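Break room tables – glossy or matte?

kilian_g
Joined in May
We have 2 break rooms to redo and a budget that makes me laugh. Lavemach has a big white glossy table with the curvy edge, $250 after the discount. Somiment has a matte oak look one for $200. My boss wants white. I want something I don't have to wipe every time somebody puts down a mug. Anyone living with the glossy kind?

nerwood_nell
Don't do it!! We had white gloss at my last job and every fingerprint showed, every crumb, and by three in the afternoon it looked like a school cafeteria. Go matte.

Kwadwo Osei
I'm going to disagree with Nell a little. We've had a white one for 8 months and I like it more than I expected to (and I voted against it).
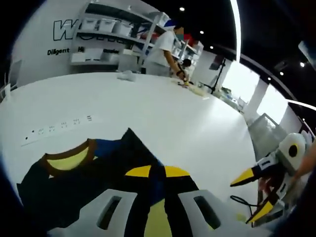
Gloss wipes clean in one pass, and our old matte top held on to coffee rings like they were family photos. What I'd worry about more is where people plug in. Ours has a white power strip over toward one end, so it blends right in, but everyone wants to sit by it and the far side just collects bags and whatever people brought in. If I did it over I'd ask for outlets in the middle.

nerwood_nell
OK but who's doing the wiping? At our place it was always me – that's half my problem with it, I admit.

Kwadwo Osei
Fair. Whoever eats last, in theory.

kilian_g
Is the curved edge annoying? I keep picturing pens rolling off.

Kwadwo Osei
Pens, yes. Easier on the forearms though, so I'd still take it over a square edge.

tabletop_anozie
Check what Lavemach charges for delivery before you get attached to that $250. They wanted extra for stairs when we ordered and we're on the second floor.

kilian_g
Ugh, we have stairs too. Calling them tomorrow morning. Still leaning matte, sorry Kwadwo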